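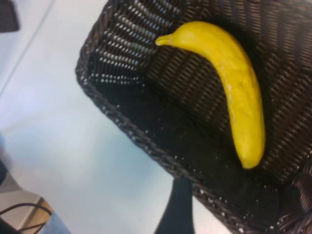 Wrist cam view, banana in the dark basket

Community > Arms & Grippers > End effectors

Search this board... Go

Wrist camera loses the basket floor, and should I swap grippers while I'm at it?

Posted in: grippers, wrist cameras, pick and place

Omolara Afolabi

Quick one before I order the wrong thing. Comparing two grippers on the same arm, the Ellovus two-finger that came with it and a Darkico soft one I have on loan till Friday. Task is dumb simple: banana out of a wicker basket, put it on the table, repeat.

Banana itself is no problem. Bright yellow, finds it every time. It's the basket. Very dark brown weave, the bottom goes nearly black in the picture, and then the light catches the strands and I get rows of little white dots all down the wall and along the braided rim. Depth numbers go nuts there. Two failures I keep seeing –

- fingers come down too far and press on the basket floor
- one finger lands on the rim and the whole basket slides

Camera is a small Rennie on the wrist, fixed exposure at 4000 microseconds. Controller is the Janano box, stock firmware. Gripper shows at the bottom of the picture, I assume that's normal?

Did 616 tries with the Ellovus so far and hardly any with the Darkico becuase I keep stopping to fiddle with the camera. So:

Is this a camera problem or a gripper problem? And would the soft fingers forgive a bad depth reading or just hide it?

Can't change the basket. Well I can, but whoever uses this after me will have baskets like it.

gripfan_3073

Get the soft one. Had the hard fingers for a year and hated them. Soft fingers on fruit every time, no contest.

tallbench

Camera problem first, gripper second. Don't buy anything yet.

Your depth is bad in two different places for two different reasons. The floor is too dark, so there's nothing to match on. The rim and the lit wall are too shiny, so you get false matches on the dots. One exposure won't fix both. What worked for me on a black crate:

Move the light. If those glints are from something overhead and a bit to one side, put a sheet of baking paper over the lamp or bounce it off the ceiling. Did more for me than any setting.

Then take two shots at the hover pose, one short and one long. Floor from the long one, rim from the short one. Banana you can take from either, it's bright but check it isn't clipping along the top curve.

Don't measure the floor at all if the basket is always the same one. Touch it once with the closed gripper, slowly, write down the height, and put a hard stop a bit above that in the controller. That kills your first failure today.

For the rim – look at where your grasp point is. In your picture the blunt end is getting close to the braid. If your code picks the grasp from the outline alone it doesn't know there's a wall next to it. Go for the middle of the curve and turn the wrist so the fingers close across the fruit, and throw out any grasp where a finger would come down on the rim. Needs a mask of the rim but you can draw that by hand for a test.

Seeing the gripper in view is normal, yes. Mask it out before you do anything with depth. If you don't it can show up as an obstacle that follows you around.

On the grippers: soft fingers will hide a small height error, so test them AFTER the fix or your comparison is no good. Also they're wider when open. In a basket that matters more than people think, you may hit the wall where the two-finger fits fine. And is that a real banana? Looks very even and kind of plastic to me. If it's a toy then the soft fingers may look better or worse than they would on real fruit, the skin grips differently and the weight is off. Worth a few runs with one from the store before you decide.

Omolara Afolabi

Ok the hard stop took ten minutes and it no longer presses on the floor. Feel a bit silly. Baking paper helped the wall, rim still sparkles some. Will do the rim mask tonight and then run both grippers the same number of times, real banana included. Does the Janano let you set the stop per tool or is it one for the whole arm? Can't find it in the menus.

tallbench

Per tool, but you have to save the tool under its own name first. If you edit the default one it goes back after a restart. Measure the floor again when you swap, the Darkico fingers wont be the same length.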